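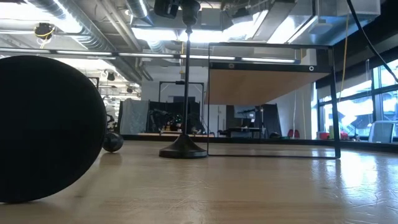 Ullport-Stativset für Tischaufbauten - lohnt sich das?

Foren > Robotik & Automation > Kaufberatung > Zubehör und Kits

rpanasiuk schrieb:
Hallo zusammen, wir bauen gerade unsere Tischplätze für Greifversuche um und haben dafür das Stativset von Ullport zur Probe. Oben im Bild der erste Platz. Das schwarze Stativ mit dem runden Fuß steht auf der Holzplatte, daneben der rechteckige Metallrahmen mit der Querstange. Ich muss bis Ende des Monats entscheiden, ob wir das Set behalten und weitere Plätze damit ausstatten. Hat jemand das Ding länger im Einsatz? Mich interessiert vor allem, ob der Fuß ohne Verschraubung reicht. Der Arm, der später an den Platz kommt, fährt nicht schnell, aber er bremst hart.
Gruß, Rostyslav

kabelsalat_19 schrieb:
Wir hatten zwei davon. Fuß ist in Ordnung, solange niemand am Tisch lehnt. Sobald der Tisch selbst schwingt, hilft dir auch der beste Fuß nichts. Was für ein Tisch ist das?

rpanasiuk schrieb:
Holztisch von Furnstead, normale Büroausführung. Schwingt ein wenig, wenn man dagegenstößt.

Greifbacke schrieb:
Dann würde ich zuerst das Geld in den Tisch stecken. Ein Stativ für 200 Euro auf einem Bürotisch ergibt keine wiederholbare Kalibrierung. Außerdem spiegelt die Platte. Bei euch kommt das Licht von den Fenstern voll auf die rechte Seite, da bekommt jede Bilderkennung Probleme.

illia_t schrieb:
Zum Spiegeln: Das ist mit einer matten Unterlage in zehn Minuten erledigt, dafür braucht man keinen neuen Tisch. Wir haben hier seit September drei Plätze mit dem Ullport-Set laufen, alle auf Holz. Nach dem Aufbau einmal kalibrieren, dann jeden Morgen eine Kontrollaufnahme. Die Abweichung war bei uns immer klein genug für Teile in Handgröße. Für Feinmontage würde ich es auch nicht nehmen.
Illia Tymoshchuk

Greifbacke schrieb:
"Klein genug" ist keine Angabe. Hast du Werte?

illia_t schrieb:
Ja, unter einem Millimeter am Tischrand, gemessen über 100 Kontrollaufnahmen. In der Mitte besser. Liste kann ich per PN schicken.

Greifbacke schrieb:
Gut, das ist mehr, als ich erwartet hätte. Ich bleibe trotzdem dabei, dass der Fuß verschraubt gehört. Kontrollaufnahmen sagen dir, dass sich etwas verstellt hat. Sie verhindern es nicht.

Moosbach schrieb:
Kurze Frage zum Rahmen: Ist der beim Set dabei? Auf der Seite von Ullport finde ich nur Stativ, Klemme und Kabelhalter.

rpanasiuk schrieb:
Nein, der Rahmen ist von Stetsiuk und wurde separat bestellt. Die Querstange lässt sich in der Höhe verstellen. Die Schrauben dafür sind fummelig, und der passende Schlüssel lag nicht bei.

kabelsalat_19 schrieb:
Den fehlenden Schlüssel kann ich bestätigen, war bei uns auch so. Stetsiuk hat auf Nachfrage einen geschickt, hat aber 19 Tage gedauert.

Zu den Kabeln noch etwas: Die gelben, die bei euch von der Decke kommen, würde ich hochbinden, bevor der Arm dazukommt. Das rechts hängt senkrecht herunter. Wir haben uns auf die Art einen Stecker abgerissen.

rpanasiuk schrieb:
Guter Punkt, steht auf der Liste.

Werkbank_Plusville schrieb:
Ich verkaufe so etwas nicht, arbeite aber in Plusville an einer Zelle mit Komplettpaket. Das hat 2.000 Euro pro Platz gekostet, mit Aluprofil, Grundplatte und Beleuchtung. Steht wie ein Fels. Bei einem Platz würde ich das immer wieder so machen. Bei fünf Plätzen, die alle paar Wochen umgebaut werden, ist das Ullport-Set die vernünftigere Wahl. Das Profilgestell baut man nicht mal eben um.

Greifbacke schrieb:
Mittelweg: Ullport-Stativ behalten, Fuß mit vier Schrauben auf eine eigene Grundplatte setzen und die Platte mit Zwingen am Tisch befestigen. Dann kann man weiterhin umbauen - und die Position bleibt gleich.

illia_t schrieb:
Damit kann ich leben. Achtung beim Bohren, der Fuß wird zum Rand hin dünner. Nicht zu weit außen ansetzen.

rpanasiuk schrieb:
Danke euch. Wir behalten das Set und probieren an diesem Platz die Grundplatte aus. Matte Unterlage ist bestellt. Die übrigen Plätze entscheide ich, wenn der Arm eine Woche gelaufen ist. Illia, die Liste mit den Werten nehme ich gern.

Kommentare (3)

Tobi_M: Hat jemand die Grundplatte schon als Zeichnung? Würde sie gleich mitbestellen.

lötfix: Bei mir passt die Ullport-Klemme nicht auf ältere Stangen. Vor dem Kauf den Durchmesser messen.

Anneke: Wir haben das Set nach zwei Wochen zurückgegeben, uns war die Stange zu dünn. Die Rückgabe lief ohne Probleme.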